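**Handgeführte Greifer am Arbeitsplatz** sind Werkzeuge, mit denen Beschäftigte Handgriffe ausführen, die später als Vorlage für Roboter dienen sollen. Im deutschsprachigen Raum wurde die Arbeitsform vor allem durch das Projekt *Clulov* des Dienstleisters Prarnodow bekannt.

## Tätigkeit

Bearbeitet werden Alltagsaufgaben, etwa das Ordnen von Essstäbchen oder das Einräumen von Behältern. Eine Schicht bei Clulov sieht 116 Durchgänge vor. Ob die Aufzeichnungen je einen brauchbaren Küchenroboter ergeben, ist nicht belegt.

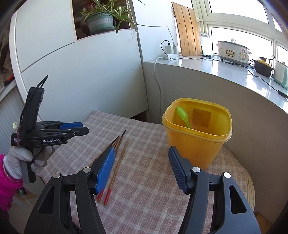
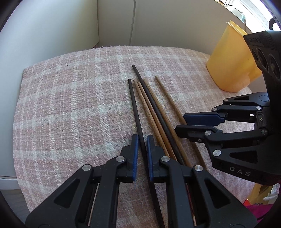
*Essstäbchen und gelber Kunststoffbehälter auf kariertem Tuch, dazu jeweils zwei Handgreifer*

## Folgen für die Beschäftigten

Prarnodow spricht von »aufgewerteter Handarbeit«. Die Soziologin Duygu Öztürkmen hält den Begriff für Werbung: Von 291 Befragten am Standort Fendidach gaben 100 an, nach der Einarbeitung nichts Neues mehr gelernt zu haben. Häufig genannt wurden Ermüdung der Handgelenke und die Taktung. Jelle Aerts wendet ein, die Befragung sei im Dezember und damit in der Hochsaison erfolgt.

Eine Beteiligung am späteren Nutzen der Daten ist in den Verträgen nicht vorgesehen. Die angekündigten 2.000 Stellen waren bis zum 27. Juli 2024 nicht nachgewiesen.

## Siehe auch

- Martens (Schulungsprogramm)
- Teleoperation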